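December 13, 2020

Coffee bench, entry the third. Feven says these should be typed up so other people can read them. Other people have not asked.

Carried over from last time: the blind tasting showed that I can't tell my own decaf from Palosov's. We agreed this was the paper's fault and moved on to water.

Question for today: does the tap water on our floor flatten the light roast, or is the light roast flat? Mebrat holds that it's the roast. Mebrat roasted nothing and is therefore impartial. I roasted all of it and am therefore correct.

Setup. Same beans throughout, the Degefa lot from the bottom shelf, rested 13 days. Dose 7 grams per 100 ml. Grinder on the notch with the nail polish. Water off the boil, poured at once, crust broken at four minutes by the wall clock. Three waters: straight tap, tap through the Plidik jug, and the bottled stuff Lemlem drinks and would like us to stop borrowing.

Straight tap. Smells fine dry. Wet, it smells like a nice coffee being described by somebody in the next room. Chalky on the sides of the tongue, no fruit at all. Got a little sweeter as it cooled, then gave up.

Jug water. Better than I wanted it to be. There's a stewed apricot thing in it that I remember from the sample roast in May and had started to think I made up. Body a bit thin. Tsegereda wrote "tea?" with the question mark underlined twice, and I have decided to take that as praise.

Bottled. Brightest of the three by a long way, and sour at the end. Wubit liked it best. Wubit also puts lemon on eggs.

Went around again with the order shuffled and the labels turned under. Same ranking from me, same from Tsegereda. Mebrat swapped tap and jug and then asked whether it was too late to swap them back. It was.

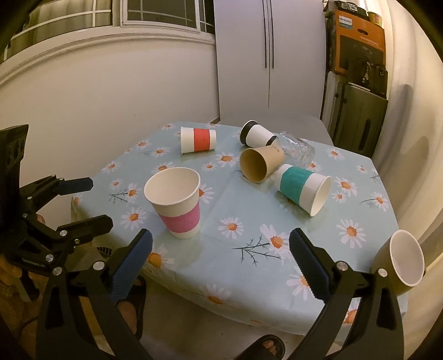
Cups and tablecloth.
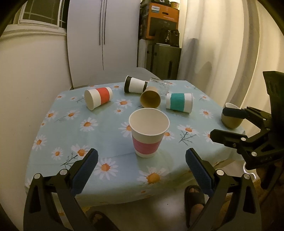 Mebrat's objection, for the record, is that a light roast shouldn't need special water to taste of something, and that if the only people who can find the apricot are the ones with a filter jug, the apricot belongs to the jug. Feven added that the jug cartridge was changed yesterday and will not be this good again until the next one.

I have no answer to the first point and resent the second. What I can do is roast the same beans a touch longer and see if tap water catches up. If it does I'll have to be gracious, so I'd like some warning.

Side note on the kettle. The Ereck is scaling up again. Lid off, white crust on the element, flakes in the bottom. I descaled it and then realized I had cupped the whole straight tap round out of it beforehand, so the chalk may be partly kettle. Leaving the notes as they are – I'm not drinking it all a third time tonight.

Roast log for the retry: charge a little cooler, hold the gas after first crack, drop 58 seconds later than the last batch. Write the drop time on the bag this time, on the side that doesn't get torn off.

To do: test strips for hardness, tap and jug both. Replace Lemlem's water, same brand, before she looks. Ask downstairs if their tap comes off the same line. Find the good spoon.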